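Ticket: Lever hoist slips under load, bay 3
Product: Aditz lever hoist with 7 mm load chain
Opened by: Agata Galli, Komdale maintenance
Assigned to: Eleri Wynne, Kalteck technical support
Status: Closed

1. Problem as reported

Hoist holds a light load but creeps when a pump housing is left suspended. Drop is slow and steady, with a faint clicking from the brake side. Operator sees it only after the lever has been left in neutral. Hoist was tagged out by the shift lead and hung on the quarantine rack. No load was dropped.

The customer had already wiped down the load chain and worked the selector by hand. No change.

2. First response (Eleri Wynne)

Asked for the following:

- chain pitch measured over 11 links, at the worst-looking section
- photo of the rating plate
- date of last brake inspection
- whether any oil or spray lubricant has been applied near the brake cover

Advised the customer not to test again under load until the brake had been opened.

3. Customer reply

Chain measures within limits over the full length. No gouges, no twisted links, hook throat opening unchanged from the commissioning record. Brake inspection is overdue; the last entry in the log is March and it is initialed but has no reading against it. Galli confirmed that the night crew sprays chain lube on the hoists in place, with the brake cover facing the nozzle.

4. Inspection, brake side

Customer's fitter, Angharad Ellis, removed the brake cover and reported by phone. Notes from the call:

Friction discs: glazed on both faces, oil film present. Thickness above the discard limit, but the discs are contaminated and cannot be reused.
Ratchet disc: light polishing, no cracks.
Pawls: both free. One pawl spring weak and not returning fully. This accounts for the irregular click.
Brake thread: dry, clean, no pickup.

Conclusion at this stage: brake slip from oil on the friction faces. The weak pawl spring is a separate fault and would have failed the inspection by itself.

5. Parts

Sent one brake kit (two friction discs, both pawl springs, cover gasket). Customer asked if the discs could be degreased and refitted to save waiting. Answer is no – the lining is porous and will sweat oil back out under pressure.

First kit was picked wrong. It contained discs for the next frame size up, and Ellis caught it before fitting. Replacement kit left our warehouse at 14:20. Wrong kit to be returned with the ticket reference on the box.
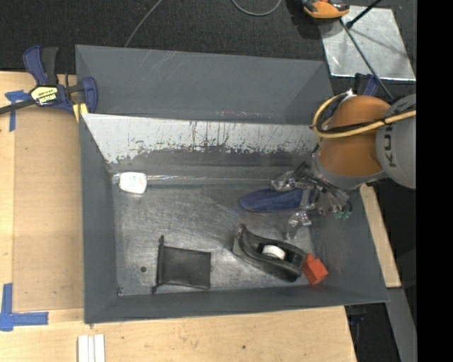 6. Reassembly and test

- Discs fitted dry. Friction hub run down by hand, then backed off per the service sheet.
- Both pawl springs replaced, including the one that still tested good.
- Cover refitted with new gasket, screws torqued to 7 Nm.
- No-load check: clicks even in the raise direction, chain runs free in neutral.
- Static test with the proof weight held for 17 minutes. No creep against the chalk mark.
- Repeat lift and lower, 3 cycles. No slip.

Test record signed by Ellis and countersigned by Nobuhle Pretorius, site lifting inspector. Hoist returned to bay 3.

7. Follow-up items

Komdale to change the lubrication method on all lever hoists: chain oil by brush, hoist taken down first, cover side kept clear. Pretorius will open the brakes on the other hoists sprayed the same way and report any that show oil.

Kalteck to relabel the shelf for the two disc sizes. Passed to Sioned Gronow in stores.

Wrong kit received back complete. Credit raised. Ticket closed with customer's agreement.

Kalteck Lifting Support | Contact the service desk | © Kalteck. All rights reserved. | Back to top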